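Bravside white wire shelf rack - tabletop / counter

Item 224. In stock, ships flat.

Small two-level rack for counter, table or inside a cupboard. Flat white top shelf, open space underneath, thin white wire sides with a curve to them. Stands straight on the surface, no drilling, no wall fixings. Put it where you need it and load it up.

Good for: glass bowls, lidded food containers, mugs, spice jars, lunch stuff that never has a home. We keep leftovers containers up top and flat things below. Low enough for most counters with cabinets above but measure first please, we get returns on this every November.

What you get
1 rack, white
4 rubber feet, push on
2 spare feet in the little bag (dont throw out the bag)

Not included: containers, bowls, bins. Glass round containers with clip lids are under Flumetti, seperate page.

With kitchen things, on a white table:

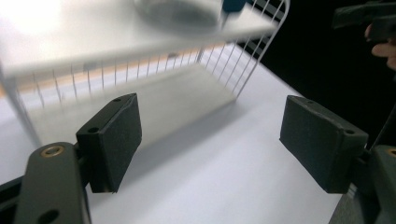
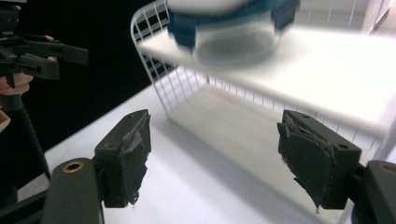
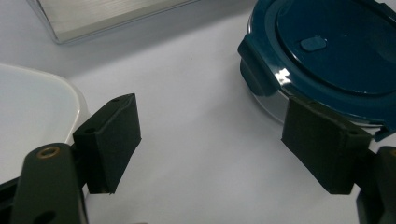
Zsolt Szilágyi wrote in that his has been next to the sink since spring and the top shelf wipes clean fine, but small jar lids go straight through the wire at the back if you push them too far. He puts a strip of card along there. He'd also like a wider one, and would we please stop sending so much paper in the box.

Fair on the paper. Wider one is the Marulanda, same white finish, longer top shelf, item 792. Costs more, takes longer to ship.

Care
Damp cloth, mild soap, dry it after. No scouring pads on the white, they leave marks. Not for the dishwasher. Not for the oven either - somebody asked.

Loading
Heavy glass goes in the middle of the top shelf, lighter things at the ends. Lift containers on and off, dont drag them. If it rocks, check all four feet are pushed on all the way before you write to us, its nearly always a foot.

Stacking
One rack on top of another - no. The sides aren't made for it. Fondside has a stacking version if you need height, ask and we'll send the sheet.

Returns
Unused, in the box, feet included. Scratched tops can't go back in stock so we take something off the refund. If it arrived scratched thats different, send a photo and your order number and we swap it.

Colors: white only. Black was dropped and is not coming back as far as we know.

Questions on this item go to Rigoberto Arango at the order desk. Put 224 in the subject line or it ends up in the general pile. Larger orders for break rooms, school kitchens etc, same address, say how many and where it's going.

Page updated November 24, 2022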